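Muravau Handling Project – Progress Report to Juvis
Mar 15, 2022
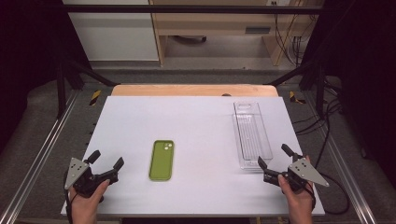
Work this period centered on the grip-loss fault first logged at the Uvmont site. The fault shows up as a drop in reported finger force while the fingers are still closed on a part, and the controller then opens the gripper. In 355 logged grasps we recorded 15 such events, 10 of them on clear plastic parts. The test set therefore keeps an opaque item, the olive-green phone case, on the same white board as the clear plastic pieces, and both hand-held grippers are used in each session.

Cause: the most likely source is the signal cable. Bending it close to the connector reproduced the force drop on the bench. A software fault has not been ruled out – the Joseph driver release also changed the force filter, and the older version has yet to be tested against the same parts.

Safety: one event released a part above an operator's foot. No injury resulted. Powered arm trials are on hold until the controller holds its last grip command on signal loss.

Next steps: fit strain relief to both cables, rerun the older driver, and complete some 300 further grasps by the end of April. The budget is unchanged. We request approval to move the arm trials to the next reporting period.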